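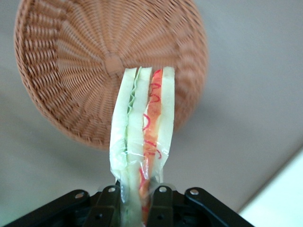

A round woven basket. Homeware stalls are among those affected by the move.

# Gilside covered market to shut for roof repairs in February

23 December 2025

Gilside covered market will close for the whole of February while its roof is repaired, and most of its traders will move to the former Plattner furniture showroom on Mill Lane until the work is done.

The market building has had leaks at its northern end for several winters. A survey carried out this autumn found rotten boards under the slates and cracked glass in a number of the skylights. The town council, which owns the building, had hoped to repair the roof one half at a time and keep the other half open, but was advised that the scaffolding would block both main entrances.

The contract has gone to Flutorance, a roofing firm based on the edge of the town. Its crew will strip and replace 1,210 square metres of roof, renew the gutters along the side facing the bus station and fit new glass in the skylights. Scaffolding will start to go up as soon as the last traders have cleared their stalls.

There are 27 regular stalls in the market. All but two have taken a place at the showroom. The fishmonger will sell from a van in the station car park, as the showroom has no suitable drainage, and the shoe repair stall will shut for the month.

Food stalls, including the baker, the cheese counter and the stall selling oils and sauces, will be on the ground floor. Baskets, kitchenware, fabric and second-hand books will be upstairs, where there is a lift from the rear entrance. The café will have a smaller seating area than usual and will not serve hot meals after 2 pm.

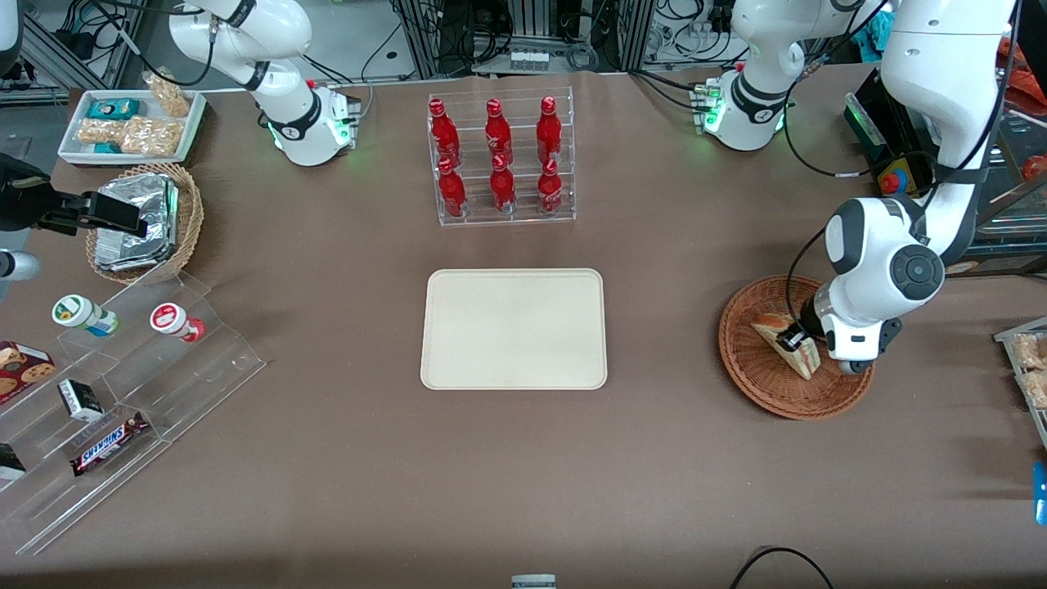 Red bottles in a clear two-tier rack, with a beige tray on the table in front.

Traders will pay half their normal rent while they are away from the market. The council turned down a request for a month free of rent, saying it has to cover the hire of the showroom and the cost of temporary electrical work there. Stallholders who need help moving heavy fridges or shelving have been asked to give their names to the market office before the end of the year.

Opening hours will stay the same, from 8.30 am to 5 pm, with an earlier finish on Wednesdays and no Sunday trading. The showroom has a small car park at the back with two disabled bays. Other shoppers are being asked to use the station car park, a five-minute walk away. The number 6 bus will make an extra stop on Mill Lane during the closure.

More than 1,000 people signed a petition last year calling for the roof to be dealt with. It also asked for better lighting and for the public toilets to be reopened. New lights are part of the present job and will be supplied by Pruvex. The toilets are not included, and the council says it will look at them separately when next year's budget is set.

The market clock will be taken down for cleaning while the scaffolding is in place. The noticeboard by the main doors will be moved to the showroom entrance, and anyone with a card on it should collect it from the market office or allow it to be moved with the rest.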